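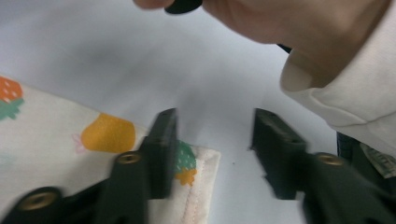
A pale tabletop in the sorting room at Dudgate.

Onard Children's Clothing Exchange to open second branch in Dudgate

Families in Dudgate will be able to swap outgrown children's clothes free of charge from March, when the Onard Children's Clothing Exchange opens its second branch at the former Quansah shoe shop.

The exchange handed on 2,305 items in its first year. Parents bring in clean clothes for ages up to 12 and take away the same number of pieces in the next size. Families with nothing to swap can still take up to 15 items per visit. 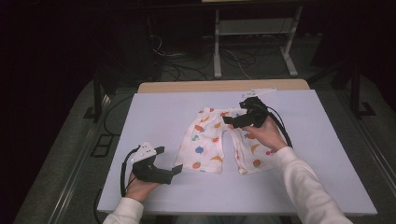
Summer clothes are wanted most for the opening – shorts, T-shirts and sun hats in particular. School uniform will be accepted from June. The branch cannot take shoes, car seats or nightwear without a fire safety label.

Fitting-out costs have been met by a grant from the Loneo Fund, which also covers the first 2 years' rent. Opening hours will be 10am to 3pm.

Donations can be left at the Onard branch until then.

ENDS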